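The Four O'Clock Cure

Every few months another company decides that its people are tired because they drink the wrong thing, or drink the right thing at the wrong hour. The latest to sell the idea is Nivance, which offers offices a "structured pause" program. For a monthly fee, workers get a chime at set times, a card with breathing prompts, and a report showing how much better they all feel.

I went to Norton, where one insurance office has had the program for 24 weeks. The chime went off at four in the afternoon. Two people got up. The rest kept typing, and one man put his headphones back on.

The sales material leans hard on a survey of 917 workers, most of whom said they felt "more restored" after taking regular breaks. More restored than what? The survey went only to people who had already signed up, and it asked them once. There was no group that took breaks without the chime. I asked the company whether it had compared the two, and was told that the question was "on the roadmap."

None of this means breaks are useless. Anyone who has spent a morning on the phone with angry customers knows that ten minutes away from the desk is worth having. My doubt is about the price tag, and about who gets to decide when the ten minutes start. 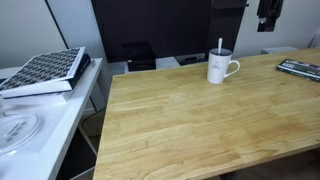 A mug and a spoon: the break in its cheapest form.

At Sekham, a packaging firm across the county, managers dropped a similar plan after eight months. The bill had come to $3,252, a small sum for a company that size, but the staff had asked for something else entirely. They wanted the afternoon meeting moved so that they could stop when the work allowed it. The meeting was moved. The office manager told me fewer people now eat lunch over a keyboard, though she keeps no figures and I would not trust them much if she did.

Defenders of the paid programs say that people won't rest unless they are told to. There may be something in that. In plenty of offices the person who stands up first gets a look, and a chime at least gives everyone the same excuse. But a boss who walks away from the desk in plain sight does the same job – and doesn't send an invoice.

Nivance plans a new version in July, with a score for each team. I asked what would happen to a team that scored badly. It would be offered more pauses, I was told, at the next pricing level.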